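Ticket 129 — Futterautomat Hapeta gibt nachts keine Portion aus
Kategorie: Haustierbedarf / Fütterungstechnik
Status: gelöst
Zuständig: Kundendienst Clomau

Meldung
Die Kundin hält zwei Katzen, davon eine mit ärztlich verordneter Diätfütterung. Der Automat Hapeta ist auf vier Mahlzeiten täglich eingestellt. Seit Anfang Mai bleibt die Portion um 3:30 Uhr aus, die übrigen Mahlzeiten werden vollständig ausgegeben. Im Protokoll der App Flidico erscheint die nächtliche Mahlzeit dennoch als »ausgeführt«. Verwendet wird das Trockenfutter Drostine in der Sorte für ältere Katzen.

Erste Rückmeldung des Kundendienstes
Wir bitten um Prüfung der folgenden Punkte:
Füllstand des Vorratsbehälters
Sitz des Portionierrads nach der letzten Reinigung
Uhrzeit am Gerät im Vergleich zur Uhrzeit in der App
Bitte setzen Sie das Gerät vorerst nicht auf Werkseinstellungen zurück. Das interne Protokoll ginge dabei verloren.

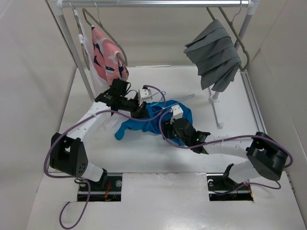 Antwort der Kundin
Der Behälter ist zu zwei Dritteln gefüllt, das Portionierrad sitzt fest. Die Uhrzeit stimmt überein. Eine manuelle Ausgabe über die Taste am Gerät funktioniert. Die ältere Katze steht nachts vor dem leeren Napf und hat in der vergangenen Woche zweimal auf nüchternen Magen erbrochen. Die Tierarztpraxis ist informiert und rät, die Abstände zwischen den Mahlzeiten einzuhalten.

Auswertung des Protokolls
Das übermittelte Protokoll umfasst 260 Einträge. Bei den nächtlichen Ausgaben läuft der Motor an, die Lichtschranke im Auswurfschacht meldet jedoch keinen Futterdurchgang. Die App wertet bereits den Motorstart als erfolgte Ausgabe — dieser Anzeigefehler ist bekannt und wurde an die Entwicklung weitergeleitet. Das Gerät wird nachts ausschließlich über die Batterien versorgt, weil die Steckdosenleiste der Kundin per Zeitschaltuhr abgeschaltet wird. Die Batteriespannung reicht für den Anlauf, nicht aber für eine volle Umdrehung des Rads.

Maßnahmen
1. Netzteil an eine dauerhaft versorgte Steckdose anschließen.
2. Sämtliche Batterien gleichzeitig ersetzen, keine Akkus verwenden.
3. Auswurfschacht trocken auswischen.
4. Ausgabe über 24 Stunden am Napf kontrollieren.

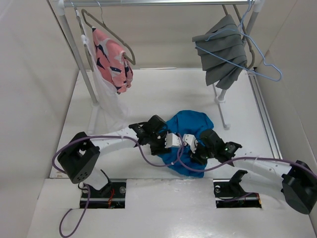 Muss der Fütterungsplan nach dem Batteriewechsel neu eingegeben werden?
Der Plan bleibt gespeichert, solange das Netzteil während des Wechsels angeschlossen ist.

Abschluss
Die Kundin bestätigt, dass alle vier Mahlzeiten wieder ausgegeben werden, auch die Portion um 3:30 Uhr. Der Anzeigefehler in Flidico wird in einem gesonderten Vorgang weitergeführt. Bis zu dessen Behebung empfehlen wir bei Tieren mit Diätplan eine tägliche Sichtkontrolle des Napfes. Dieses Ticket wird geschlossen.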